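An open day should show the boring parts

I drove out to Wasine for the Fitum open day expecting a machine on a stage. What they had was a wall screen, a row of chairs and a simulated room, with a simulated two-armed robot working in it. Fitum builds its practice rooms in software, and the afternoon was mostly watching from the robot's own point of view.

I think that was the right choice, and I think more outfits should do it.
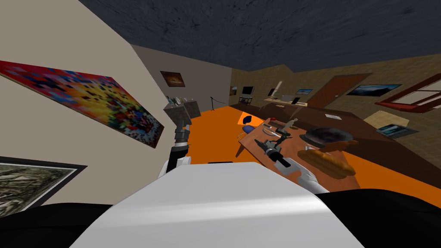 Both hands occupied: a stone-textured block in one, a dark tool in the other.

The man in front of me complained that the room looked like an old video game. Fair enough. The painting on the wall is made of little squares and the floor is bright orange. But a practice room doesn't have to be pretty to be useful, and a hat beside a loaf of bread is at least as odd as what's on my kitchen table most mornings. 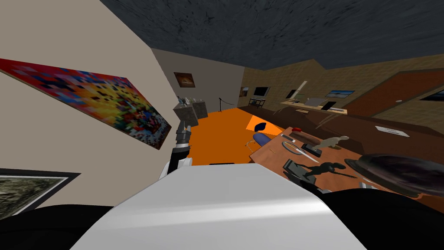

Wasine, March 31, 2023

The session ran 90 minutes, with 4 short breaks for questions. By the second break a good part of the crowd had drifted off to the coffee urn. I understand why. An arm on a screen reaches toward a table, and you wait. There was no music and very little patter from the staff.

I stayed in my seat. Last May I went to a demonstration in Sindivcombe that was all polish, a tight little routine set to a drumbeat, and I came home knowing nothing. You couldn't tell how the machine chose where to put its hand, or whether it would cope if you moved a cup. 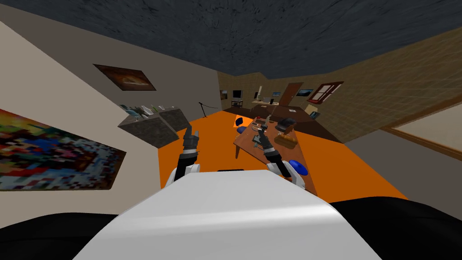
One gripper raised, the other over the small tools on the table.

My complaint is with the handout. It said the Lu software had been through 80 practice rooms, and it didn't say how many of those went badly. If you're going to ask the public to sit through the slow bits - and you should - then print the failures as well. I asked at the desk and was told the figures would go up on the website. I've looked twice.

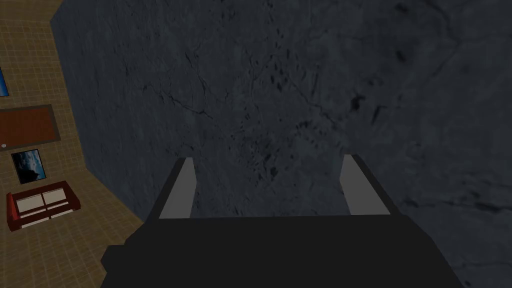 I'd also like to see the same job done with real objects on a real table, even if it's clumsy. Simulation is cheap and safe, and nothing gets broken. People in Wasine who are being told these machines will be in their workplaces deserve to see one in the same building as themselves. Fitum says it might manage that next time. I'd make the drive again for it, and I'd bring a cushion for the chair.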